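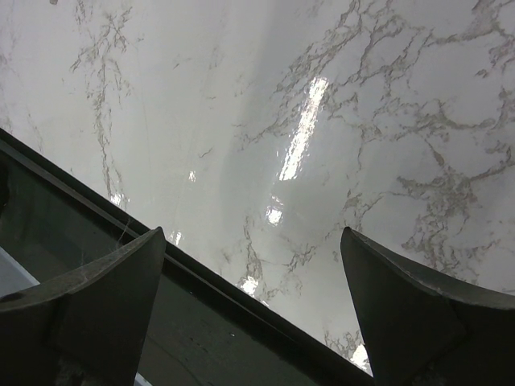 4. Daily set-up, garment cell

Read 4.1 and 4.2 before power on. If the cell sat over a weekend do the Monday list in section 8 first.

4.1 Before power on

1. E-stop out, then in, then out. Listen for the relay. No click, stop and tag the cell.
2. Fingers by hand, power off. Check for play at the base.
3. Lint. Look at the upper edges and the tips. Threads collect there and then drag across the next piece. Tweezers or a dry lint-free cloth. No compressed air, it pushes fiber into the screw holes.
4. Wipe the lens last, so you don't smear it again with step 3.
5. Glare check. On polished marble the lamps come back as bright streaks. Turn the lamp head, not the camera. The camera mount is calibrated.

Note: veined stone can fool the edge finder in the Titow software. Lots of fine branching lines = false edges. Use the STONE profile or work on the plain white top.

CAUTION: fingertips are pointed and close without warning in Auto. Hands out before you turn the key.

4.2 First pick of the day

1. One garment only. Solid color, knit. Lay it on the white top.
2. Jog to hover height, fingers open, tips just over the lower edge of the cloth.
3. Stop there. Check the picture on the pendant. You want fabric edge AND bare table both in view between the fingers. All cloth, no table, back off and start over.
4. Speed at 8 percent for the first close. Leave it at 8 untill you have four clean picks in a row.

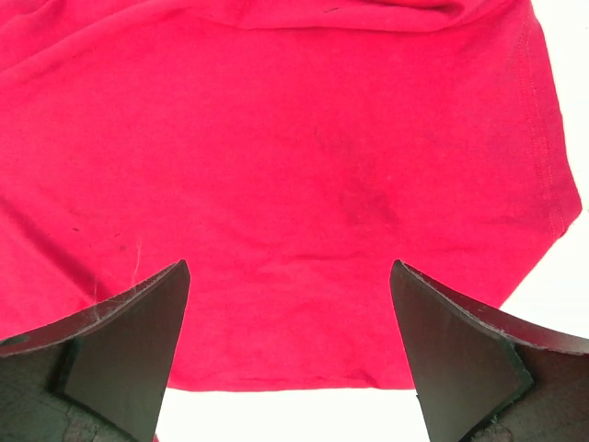
Hinata Koyama
Cell Safety Lead, Siltau line

Marked or stained pieces: pick them as normal, log them as MARKED. A gray smudge on red cloth is not a reason to stop the arm. Don't reach in to turn the piece over. If it has to be turned, key to Manual first, key in your pocket, then reach.

Lint on the finger edge again at this point? Back to 4.1 step 3. Yes, power off again. White fibers on dark cloth get logged as defects and then somebody has to sort that out downstream.

4.3 Mixed pile

Only after 4.2 is signed.

1. Load by hand, key in Manual. Max load is on the Bulov plate, don't go over.
2. Pinch on a fold or a hem. Flat cloth slips.
3. After the close, hold 4 seconds before lift. Look for a strip of cloth between the two tips. No strip, no lift.
4. Check what else is near the grip. Mesh jersey next to soft knit is the bad combination, holes snag on the tips. If the mesh is caught, open in place. Do not pull.
5. Lift slow. Second piece comes along, lower it, open, re-pick.
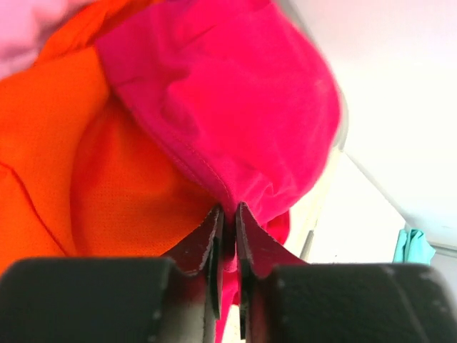
Woldegiorgis, January

Changes to this section since the last print:

Hold time in 4.3 step 3 was 2, now 4. Too many drops with the short hold.

Finger wear limit added. Frayed edges or a chipped notch at a tip: write it on the wear card, with which finger, left or right. Small scuffs and pale dots on the pads are ok. Anything that catches a fingernail, swap the tip. Swap both, never one. Part no. 61 in the spares drawer. Tips are due out at 300 hours anyway, whatever they look like.

CAUTION: after a tip swap the zero is gone. Redo the zero and all of 4.2 before any mixed pile work. Skipping it has bent one wrist aleady.

Sign-off sheet goes to Berhanu Hadgu by end of shift. No sheet, cell stays locked out next morning.

Faults and codes: section 7.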